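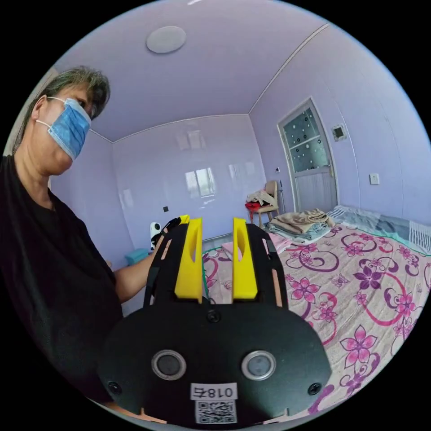 Light blue disposable mask with white ear loops, worn indoors.

Gosholm Everyday Masks, box of 50: review

I go through a lot of disposable masks. Hay fever knocks me about from November on, and I wear one for vacuuming, cleaning out the chook shed and sitting in the doctor's waiting room. I used the Mivier ones until the chemist stopped stocking them, then bought two boxes of Gosholm.

The first thing I check is the ear loops. On the Gosholm they're flat elastic, a bit wider than on the Mivier, and they don't dig in behind the ears until well into the afternoon. In two boxes I had 5 loops come away at the join. All of them let go as I was putting the mask on, and four came from the same box, so it may have been a bad batch.

The nose wire is the best part. It's stiff enough to hold its shape and my glasses fogged far less than they used to. The Levholm masks I tried last year had a wire so soft it may as well have been left out.

Colour doesn't bother me, but the Gosholm only comes in light blue. There is no smell to speak of when you open the box. The pleats pull down evenly and the mask covers my chin with room to spare. My wife has a smaller face and finds it gapes at the cheeks unless she knots the loops.

These are plain three-ply masks and shouldn't be used for sanding or spraying. For that you want a proper fitted respirator from the hardware shop. I wore one of these to sweep out the garage and still had a scratchy throat at tea time.

The cardboard box is flimsy and the perforated opening tore on both of mine. I keep the masks in an old ice cream container now. They also come in a clinic carton of 1,000, but the saving per mask is small and you'd need somewhere dry to store it.

I'll buy them again. Four stars, with one off for the loops.

Cyril Stockdale

Last updated: November

Related reviews
Gkikas saline nasal rinse kit
Levholm bagless stick vacuum
Mivier anti-fog wipes for glasses
Gosholm washable pillow protectors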